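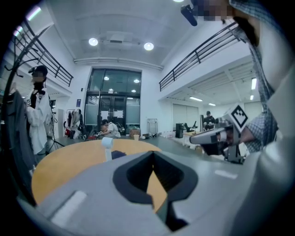
Ticket 653
Queue: Equipment requests
Subject: Spare hand-held grippers, quantity and budget line
Opened by: Sewwandi Herath
Assigned to: Imtiaz Karunaratne
Status: Waiting on supplier

Sewwandi Herath, 9:15
Requesting a revised count before the May order closes. The plan lists four hand-held grippers and no spares. Two operators work at the same time in the main room. If one unit goes out for repair we drop to three, and one of those is normally on charge. Please confirm whether spares come from the equipment line or from maintenance.

Imtiaz Karunaratne, 9:40
Equipment line. Maintenance covers parts under 200 dollars per item. A complete gripper is over that. Finger pads and marker plates are under it and can go through without approval.

Sewwandi Herath, 10:05
Then split the request:
2 complete grippers, equipment
15 sets of finger pads, maintenance
6 printed marker plates, maintenance

Rajitha Sheikh, 10:30
Check the marker size before ordering plates. The Ballier quote gives the outer size with the white border. Our tracking config uses the black square only. Last batch was entered wrong and position readings were off until I changed the config back.

Imtiaz Karunaratne, 11:10
Noted. Asked Ballier for both dimensions in writing. Also asked Buver for a second quote on the complete units. Purchasing wants two quotes for anything on the equipment line.

Imtiaz Karunaratne, 2:20
Buver replied. Lead time 29 days, mounts not included. Ballier includes mounts but has not given a lead time. Totals can't be compared until the mounts are priced separately.

Sewwandi Herath, 2:45
Release the finger pads now. Hold the plates for the dimensions and the grippers for the lead time.

Imtiaz Karunaratne, 3:05
Pads released. Plates and grippers on hold. Ticket stays open.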